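Mosmont Flip-Lid Bin: Long-Term Review

By Ketsara Thammasiri
Filed under: Home Office, Storage and Waste

I bought the Mosmont in April to replace a wire basket that had lived under my desk for years. The wire basket was fine until I started eating lunch at the desk. After that I wanted something with a lid, solid sides, and a footprint small enough to fit between the desk leg and the filing cabinet.

The Mosmont is sold in two sizes. I have the smaller one in cream. It also comes in gray and a dark green that the store was out of. There was no assembly. The bin came in a plain carton with the lid already attached and a folded sheet of care instructions, most of which said to keep it away from heaters.

Size and fit

The gap beside my desk is narrow, and the bin goes in with a little room on each side. The lid needs space above it to open all the way, so measure for that too. Under a low shelf it will open partway and then fall shut on your hand. I had to raise one shelf by a notch.

A standard small trash bag fits, but the top hangs over the rim and shows when the lid is down. A grocery bag looks worse and slips. I gave up on bags after the first month and now tip the whole thing into the kitchen trash every couple of days. For paper and wrappers this works well. If you throw away fruit peels or tea bags, you will want a liner.

The lid

You lift it by hand. I had a pedal bin before the wire basket, a Jallosden, and the pedal broke in 2 years. I was glad to have one less part to go wrong. The lid on the Mosmont lifts easily with one finger and stays up if you push it past the upright point. If you stop short of that, it drops. It took me a few days to get used to this.

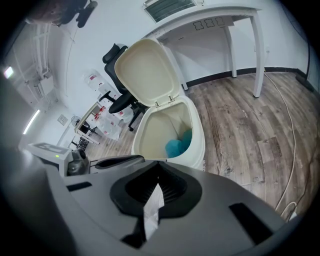
It closes with a light knock. In a quiet room you will hear it. I stuck small felt dots under the rim and the noise is now low enough that it doesn't bother anyone on a call. The dots cost very little and have stayed on.

There is no seal. A banana peel left overnight can be smelled in the morning, lid or no lid. The product page calls the lid "odor limiting," and I would not buy it on the strength of that.

Cleaning

The inside is smooth and the corners are rounded, so a wet cloth reaches everything. Coffee left a faint ring at the bottom that came off with baking soda. Ballpoint ink did not come off, and I have stopped trying. The outside picks up scuffs from shoes, and on the cream color they show. The gray would probably hide them better.

Dust collects where the lid joins the back. An old toothbrush gets it out. I do this when I vacuum the room and it takes no time.

Compared with the others I tried

I borrowed a Kongkaew from my sister for 3 weeks before deciding. It is taller and holds more, and the lid swings both ways so you can push trash through without lifting anything. The swinging part gets dirty fast, though, and it has to come out to be washed. It also tips if you catch it with a chair wheel. The Mosmont is lower and I have yet to knock it over.

The Badari is the cheapest of the group and has no lid. If all you throw out is paper, buy that one and save your money.

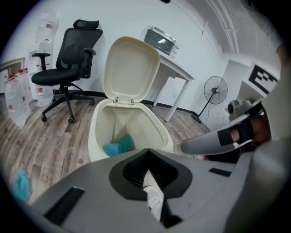
Page last changed: December 2, 2024

Price and warranty

I paid just over 30 dollars, with free pickup at the store. That is a lot for a small bin. The larger size costs more and I could not see a reason for it in an office, though it might suit a bathroom or a laundry room.

The warranty covers the lid and the body for one year and leaves out scratches and fading. I have not had to use it. You need the receipt, so keep the email.

What I would change

A rim or clip to hold a bag in place would fix my main complaint. I would also like some kind of grip on the bottom. When I clean the floor the bin slides around, and on a hard floor it moves a little each time the lid is pushed back. A square of rubber shelf liner underneath has solved that for me.

Would I buy it again? Yes, for a desk, in gray. For a kitchen I would look for something larger with a proper seal.

Rating: 3.5 out of 5

Good: opens easily, wipes clean, fits a narrow gap
Bad: bags slip, lid knocks when it closes, light color shows scuffs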